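Can a machine clear the table yet? A talk with someone who tries it every day

18th March
Shared 31 times | 8 comments

When I first wrote to the small workshop at Natness, I asked one simple question: when will I be able to buy a machine that does my housework? The answer came back the same evening, and it was one line long. "Please come and watch, and then ask me again."

So I went. My host has worked with robot arms for many years, first at Bundgaard, where they packed boxes of screws and hinges, and now in a team which teaches arms to do ordinary chores. She asked me not to use her name, as she does not like to be the face of something which many people do together. The project is called Plutis. Its goal sounds modest. An arm should be able to clear a table, wipe it, and put small things back where they belong.

"People think that strength is the problem, or speed," she told me. "The arm is strong enough since a long time. The problem is the last centimetre before you touch the thing."

I asked what she means by this. She took a teaspoon from her saucer and put it flat on the desk. Then she asked me to pick it up slowly, and to notice what my fingers do. I noticed that one finger went to the edge and pushed a little, and the thumb waited. I had never thought about it before.

"You see, you did not decide this. Your finger felt the desk and it knew. Our fingers must learn it from nothing, and a wooden table which shines is already a difficult thing, because the light comes back from it and what we want to see is lost."
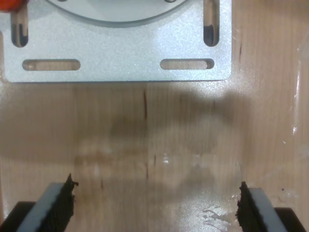 The two gripper fingers above the wood, with nothing between them.

She is careful with promises, and I liked this. In the test they did for a hotel in Derevden, the arm made 1259 attempts to pick up cutlery, napkins and small packets. When I asked how many were good, she did not want to give me one number. With forks it went well, she said. With napkins it went badly, and with anything in thin plastic it was "a lottery".

"Thin plastic is my enemy. It moves when you come near, it is transparent, and it does not weigh anything. A child of three years can take it away without looking. We worked on it from May until the winter and I am still not satisfied."

I wanted to know if the shop floor is easier than the home. Many readers of this page work in small factories and shops, and they ask me about it often. She thought for a while before she answered.

"In a shop you can say to the people: put the box always here. In a home you cannot say this to anybody. So yes, the shop is easier, but it is not because the work is easier. It is because the people agreed to help the machine." At Bundgaard, she remembered, the hardest part of a new installation was a strip of tape on the floor. The workers put their boxes over the line, the arm stopped, and somebody had to walk across the hall to start it again. After 30 such stops in one morning they painted the line in another colour, and this helped more than any new program.

We came then to the question of size. My kitchen is narrow, and I told her that I could not imagine where such an arm would stand.

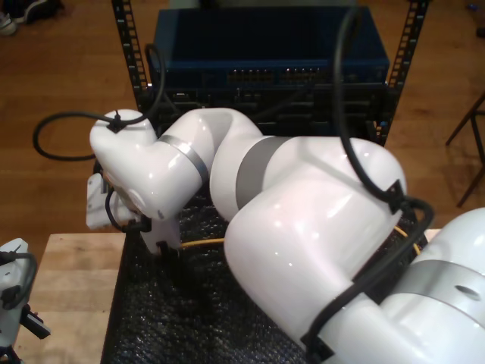
She laughed when I said it. "I also have a small kitchen. I would not put one there, no. You must think about the cables, and where you will walk, and where the arm will swing its elbow when it wants to reach the sink." In her opinion the first useful machines for the home will be shared ones, for example in a laundry room of a block of flats or in the kitchen of a care home, where there is some space and where the same task comes again and again.

And folding laundry? Everybody asks her this, she said, and everybody is a little disappointed. Towels, yes, if you have patience. Shirts, sometimes. Socks she would prefer not to discuss.

Before I left, I asked my first question again, as she had told me to do. She looked for some time at the teaspoon, which was still lying on the desk.

"To wipe a table, when the table is empty, you can have it quite soon. To clear the table after a family has eaten, I think I will be retired. But write that I would be happy to be wrong."

Comments (3 of 8)

I work in a canteen and I agree about the plastic. Even we humans fight with it every day.

Very nice interview, but I missed the price. What would such a shared machine cost for a house with 8 flats?

The tape on the floor made me smile, we had exactly the same thing with our pallet lifter. In the end we moved the lifter.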